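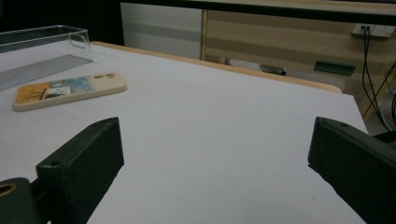
2022-06-02
Printed cases, batch 3213, bench notes

Carried on with the Prallton order. Total is 4000 cases over the year, of which we are holding 100 from this batch for checking before the rest go out. Blanks are from Kutia, ink is Prurus, same as in March. The only change on our side is the primer, which went from the old can to the new one part of the way through the run, and the sheet does not say where. Oluwaseun Ibrahim is asking the print room.

Bench was re-covered first thing. The old sheet had picked up ink near the middle and was marking the pale cases.

Tape test on the backs: press down, leave one minute, pull at a low angle. Lifting so far only at the outer edge of the print, never in the body of it. Worst on case 151, where a sliver came away at the lower corner. I have kept the tape and stuck it to the back of the batch card. The solid areas look sound under the lens.

Margin between print and case edge: varies more than I would like from left to right. I suspect the blanks are not sitting square in the print jig. Top to bottom is steadier. Measure again with the other calliper, the one in the drawer reads slightly high.

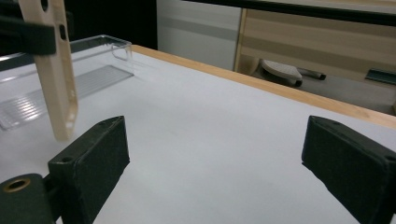

Trays need settling before we pack anything. The Abubakar inserts are a good fit for length but the cases can rock if they are put in with the print facing up, so for now they go in print down with a slip of tissue. The clear tray is the one with raised straight walls and the striped, ribbed pattern on its floor, and it should stay on the white table until the trial is finished – please don't borrow it for screws. I want to know whether a pattern like that leaves lines on the print after a week under load. If it does, tissue is not enough and we go to a flat insert.

Load for the trial: one full carton on top, lid closed, away from the window. Start as soon as the edge-lift results are written up, otherwise we will not be able to tell old damage from new.

Camera openings next. Checked by eye for flash and burrs, then with the plug gauge on the round ones. Slots have no gauge, so a fingernail along the inside edge will have to do. Rejects to the red box with the reason written on tape.

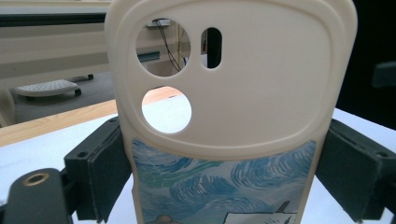

Two with a burr on the inside edge of the slot. Both cleaned up with a scraper and went back in as passes, marked on the card. Neither was near the print.

To do:
Ask Kutia if the slot tool has been changed.
Find out from the print room which primer case 151 had.
Repeat the tape test on cases left overnight.
Order more tissue.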